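Getting Marks Off Painted Walls Without Making Them Worse

Posted by Napaporn Nakpan
March 3, 2023
Filed under: Walls, Cleaning, Regret

I have lived in the same row house on Linlow Street long enough to have cleaned every wall in it at least twice, and to have repainted three of them on account of the cleaning. What follows is mostly what I learned from those three.

Start by finding out what paint you have. Flat paint hides bumps and shows everything else. Eggshell and satin will put up with a damp cloth. Semi-gloss, the stuff on your trim, will put up with nearly anything, including my nephews. If you don't have the can anymore, rub a damp white cloth on a spot behind the sofa. If color comes off on the cloth, you have flat paint, or cheap paint, or both, and you should lower your ambitions.

Dust first. I skipped this for years. A dry wall with a season of dust on it turns to mud the moment you show it a wet sponge, and the mud runs down in gray stripes that dry harder than the wall. Use a microfiber mop head or an old T-shirt over a broom. Go top to bottom with this part.

Then wash from the bottom up. I know. It sounds like something your aunt made up, and in my case it was, but drips running over a dry dirty wall leave tracks, and drips running over a part you've already wetted mostly wipe off.

For the wash itself, a bucket of warm water and a small squirt of dish soap will do. Small. If you can see suds, you've made a bubble bath, and you'll be rinsing until dinner. I used to buy a wall cleaner called Celtard, which smelled like a lemon with a law degree and left a film I could write my name in. The dish soap costs less and I already own it.

Two buckets, two sponges. One pair for soap, one for rinsing. Wring the sponge until your wrist complains, then wring it once more. Change the water when it looks like tea.

Dark walls

Dark walls get their own section because they have earned it. Deep reds, navy, forest green and that near-black everybody painted their powder room all have a lot of pigment in them, and pigment burnishes. Rub one spot too hard and you get a shiny patch that shows up every evening when the lamp goes on. The patch is permanent. You can hang something over it, and people do.

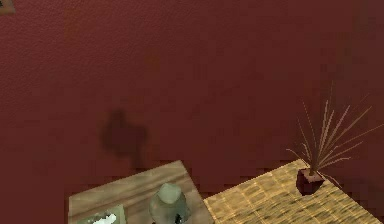 Can you use a melamine sponge on a dark red wall?

Only as a last resort, and only with almost no pressure. Those sponges are very fine sandpaper with good publicity. On dark paint they take the sheen off a flat spot or put a sheen on it, depending on the finish, and either way you'll see it from the doorway. Try a barely damp microfiber cloth first, then a drop of dish soap on the cloth, and blot.

Textured plaster is its own kind of trouble. A sponge will snag on it and leave little crumbs in every dimple. Use a soft brush, the sort sold for cleaning vegetables, and pat the water off with a towel afterward.

Particular marks

Crayon: a dab of mayonnaise, left five minutes, wiped off, then washed with soapy water so your hallway doesn't smell like a deli. Don't try it on flat paint unless you'd like a grease spot in place of a drawing of a horse.

Scuffs from shoes or chair backs: a clean white pencil eraser. It must be white. A pink eraser leaves a pink mark, and then you have two problems and a pink one is harder to explain.

Grease near the stove: baking soda and water mixed to a thin paste, light hand, rinse well. My neighbor Decha Yimyam swears by cornstarch patted on dry and brushed off an hour later. I've tried it, and it does work on fresh splatter. On the old stuff it gives you breaded grease.

Fingerprints by the light switch: put the soap on the cloth and never on the wall. Turn the power off if you plan to get enthusiastic. Cover plates come off with one or two screws and can be washed in the sink, where you'll be appalled.

Ink: rubbing alcohol on a cotton swab, working from the outside in. Test it somewhere dull. It lifts some latex paint right along with the ink.

When to give up and paint

If you've washed a spot three times and it's still there, stop. It lives there now. Touching up is worth a try if you saved some paint, but feather the edges with a nearly dry brush, and expect the patch to show on anything glossier than eggshell. A whole wall corner to corner always looks better than a patch in the middle of one.

Write the color name, the finish and the room on a piece of tape on the lid of every can you keep. I have 9 cans in the basement, 6 of them white, and none of the whites match each other or anything upstairs.

Comments

Shazia Bangash: The vegetable brush worked on our stucco entry. Took most of January, a bit each night, but it worked.

Tassanee Luangrath: Does the mayonnaise have to be full fat?

Napaporn Nakpan: I've never had the light kind in the house, so you'd be the pioneer.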